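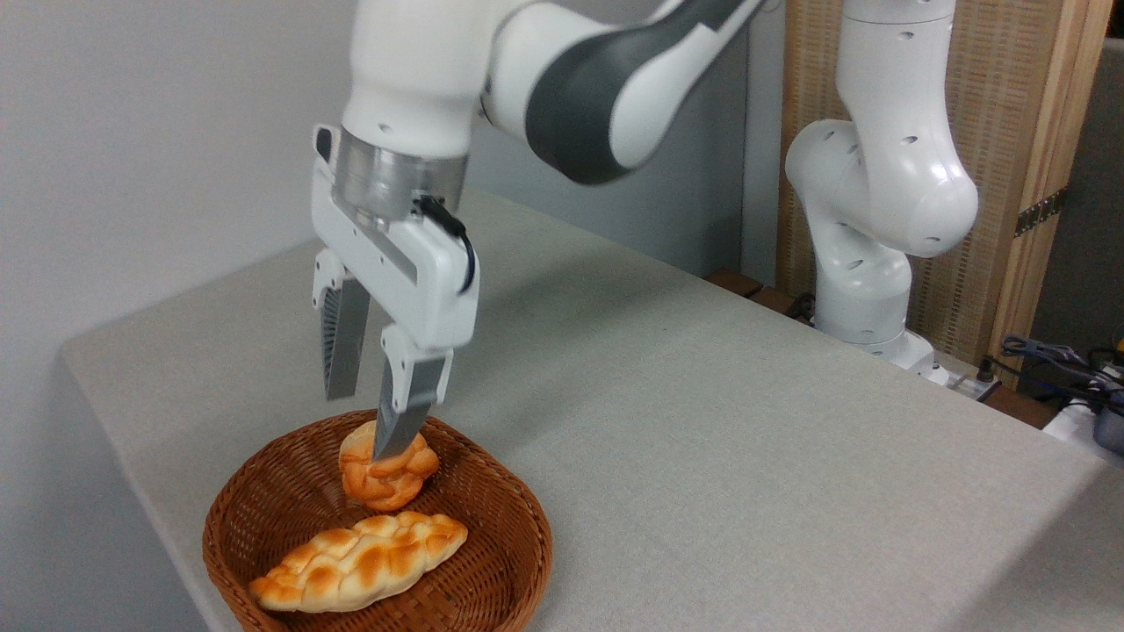 The Last Bus to Grelosby

Maham Arain had 18 minutes before the bus went. She spent most of them in the ticket office, arguing over a suitcase.

"It was my aunt's," she said. "Raghda Geagea. She left it here in May."

The clerk looked in his book. "Says Takács."

"That was her married name. She went back to the old one."

He thought about it, then fetched the case. It weighed almost nothing. Maham signed, paid him 20 for the storage and ran. She opened it on the back seat, past Jindanwood. Inside was a return ticket, unused.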